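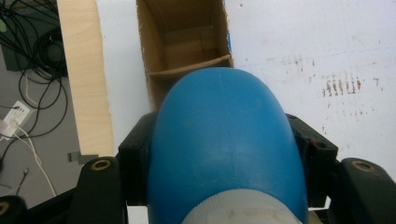
Blue plastic, lightly scuffed, with a pale collar.

Home Contents Random Help

Empties (household)

Empties are containers kept after their contents have gone, on the grounds that they will come in handy. In Musham, a village of 400 people, the habit is old enough to have its own word, laur, meaning both a good box and the cupboard that no longer shuts.

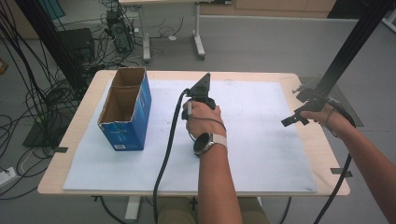
Cardboard is the most commonly kept, followed by plastic bottles and lids that fit neither. Afia Owusu's study of 90 homes found that most keepers could name a use for each item. Few had put one to it.

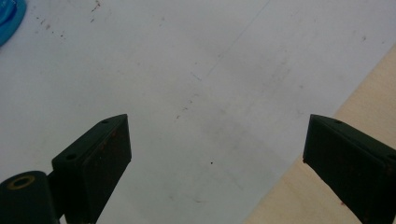 Exchange

Musham holds a swap each October. Households bring what they can spare and, by long custom, leave with more. Reynaldo Quiambao tried to limit entries to 4 a head; the rule was written on the back of a flattened carton, which somebody kept.
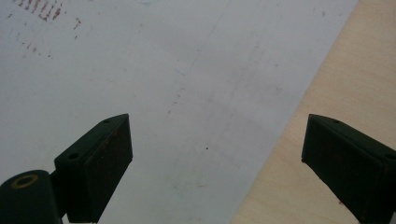

White sheet on a light wooden surface.

See also: String; Jam jars

Last updated 2018-01-08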